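Tracing a stuck-closed fault on a hand-held gripper

Applies to: Jorkeck hand-held grippers, paired sets, firmware 62 and later
Last revised: 29 January 2023

A stuck-closed fault is what the log calls any case where the trigger has been released, the open command has been sent, and the jaws stay shut or open only part of the way. At the Stustville workshop it came up nine times in September, mostly on one pair. The fault is easy to misread. Operators tend to report it as a dropped tracking marker or a bad recording, and the grippers go back on the shelf with the real problem still in them.

This page covers finding the cause and deciding whether the gripper can stay in use. It doesn't cover replacing the drive screw, which has its own page.

Before you start

Stop the recording on both grippers, including the one that seems fine. Support the held object with your free hand before you do anything else. The jaws can release all at once when power is cut, and a heavy object will drop straight down. Do not put fingers between the pads while the gripper has power. The open command stays queued for as long as the controller is on, and the jaws may move without warning.

You will need the service cable, a 3 mm hex key, a clean cloth and a feeler gauge.
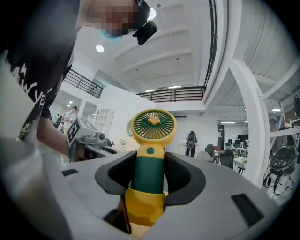
Pad wear is the first thing to check and accounts for most of the cases we have closed. The black pads are soft, and the ribs on the inner wall are meant to fold a little under load and then spring back. A curved pad reaches further along an object than a flat one would, so the load is spread unevenly. With something like the yellow and green handheld fan, held upright between the two pads, a torn rib can catch under an edge and hold the jaw in place after the motor has let go. Objects with a step in their outline are worse than plain cylinders.

Step 1. Separate a jam from a drive fault

With the object supported, press the trigger fully, hold it, and release. Listen to the motor.

If the motor runs and the jaws don't move, the drive is slipping. Go to step 4.

If the motor tries to run and stops within a second, something is blocking the jaws. Go to step 2.

If there is no sound at all, the command is not reaching the motor. Go to step 3.

Step 2. Clear a mechanical jam

Power off at the controller and unplug the gripper. Ease the object out along the length of the pads. Pulling it sideways tears the ribs and makes the next jam more likely.

Wipe both pads and bend each one back by hand. Any rib that stays folded, or shows a split at its base, means the pad has to be changed. Change them as a pair. Loosen the two pad screws with the hex key, slide the pad off toward the tip, and fit the new one until it seats against the shoulder. A pad that stops short of the shoulder will touch its partner before the jaws are fully closed, and the controller will then learn a false zero.

Step 3. Check the cable and the stored limit

Reseat the connector at the gripper end and again at the controller end. Flex the cable near the strain relief while watching the status light. If the light flickers, tag the cable and take it out of service.

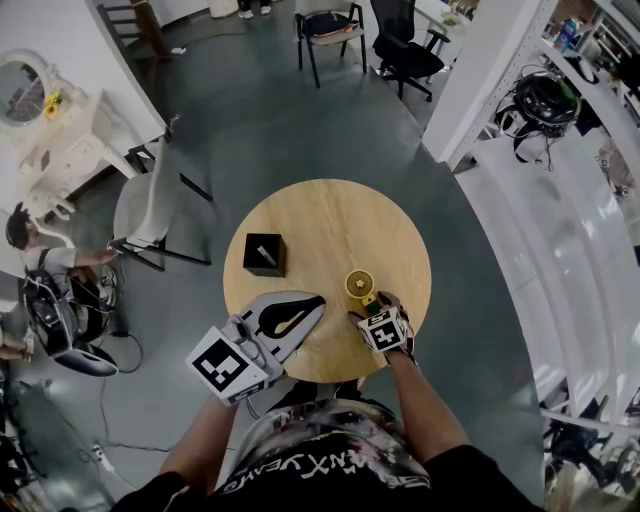
If the cable is sound, connect the service cable and read the closed-limit value. A healthy gripper of this series reads 3135. A lower value means the controller believes the jaws are already open and is discarding the command. Run the homing routine with nothing between the pads — a gripper homed on an object will store the wrong limit and fail the same way next time.

Step 4. Test for drive slip

Remove both pads. Cycle the bare jaws from the service menu and measure the gap at full close with the feeler gauge. Repeat the cycle and measure again. If the gap changes between cycles, the drive screw is worn. Tag the gripper and send it to the Madthorpe bench. It should not be used for light work in the meantime; slip gets worse quickly under any load.

Returning the gripper to use

Refit the pads, home the gripper, and run three full cycles empty, then three with the Abou Zeid test block. All six must open on the first release. Repeat the closed-limit reading and enter it in the fault log with the gripper number and the step at which the cause was found.

Recordings made during the fault should be marked for review. The jaw position in the file is the commanded position — the measured one is kept only in the controller's own log, and that log is overwritten at the next power-up. Copy it off before step 2 if the recording matters.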